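Forums > Bench and Assembly > Small Batch Electronics > Sorting round boards and solenoids before assembly

negin_y
We have a small batch job on at the Radotitz shop and I'd like opinions on how to lay out the parts. The boards are red, more or less round, with one big capacitor marked 330 and 63V. The same job uses small push-pull solenoids with thin black leads. Until October everything came to the bench in one deep bin and we picked out of that. I want to move to shallow yellow trays, one kind of part per tray. My coworker Shahab thinks this is a waste of table. The whole order is 1,053 sets, so whatever we pick we'll be living with it for a while.

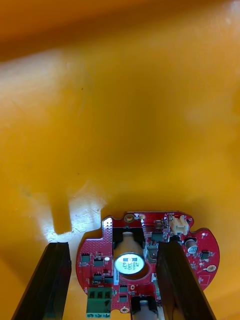 Is it OK to set a board down with the tall capacitor facing up?
Set it capacitor side up on a flat surface and don't stack anything on it. The can is the tallest part, and a second board on top will lean on it and strain the leads.

smirzaei
I'm the coworker. My objection is reach. If you put trays at both ends of the table you are stretching for half of your parts all day. One divided bin in front of you is faster. I did it that way at Plasau for three years with no trouble.

touran_b
Did you have loose leads at Plasau, though? Boards in a divided bin are fine. Solenoids are not. The little white connectors catch on each other and you end up pulling on the wire to get one out. I scrapped a bunch of them that way on my last job.

smirzaei
No, ours were on tape. Fair point about the leads. I still wouldn't give them half a table.

negin_y
This is the arrangement I'm arguing for. Steel tray in the middle, yellow ones at the ends. 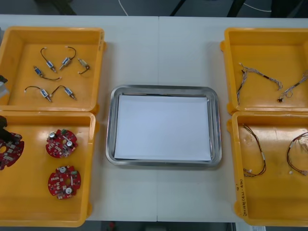
Solenoids back left, round boards front left.

anordin
I like it. I'd leave the solenoids spread out like that so none of them touch. You lose capacity and have to refill more often, but picking is quick. What I would change is the order front to back. Put whatever you pick most often in front. If each set takes one board and one solenoid then it makes no difference and you can ignore me.

Are the trays conductive? Ordinary yellow plastic is not what I'd want under bare boards.

negin_y
Different job, same answer I gave in the Nedthorpe thread: I have to check with whoever ordered them. The invoice from Mousavi just says "tray, yellow." I'll put a meter on one.

neusa.v
A meter won't tell you much on a dissipative plastic unless it goes high enough. Ask the supplier for the data sheet. Until then put a mat in the bottom of the board trays and ground it.

I don't agree with Åsmund on the spread out solenoids. At 2,000 picks a week somebody is going to get tired of refilling and dump a full bag in. Then you're back to the tangle. Use a tray with slots from the start.

anordin
Slots cost money. Tell people not to dump the bag.

neusa.v
I have told people not to dump the bag.

touran_b
Second vote for slots, at least for the solenoids. The boards can stay as they are. Pick them up by the rim and keep your thumb off the capacitor.

smirzaei
One more thing about handling, and then I'll go along with the trays for a trial. When a board is up on a panel for checking, look at the terminal block from the side as well as from the front.
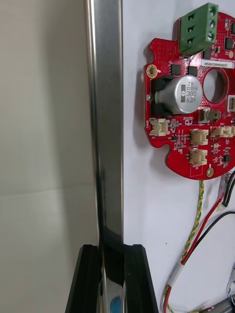 A block that isn't seated flat can look fine head-on, and you only find out when you put a screwdriver to it. I'd check that before anything gets wired. Also write down the number on the label first. It's a long one and it's no fun to read once there are wires hanging over it.

negin_y
OK. Trial with the trays, mat under the boards, and I'll get a price on slotted ones for the solenoids. Shahab, you can have the front right corner for your divided bin if you want to run both and compare.

smirzaei
Deal. I'll bring the bin over in the morning.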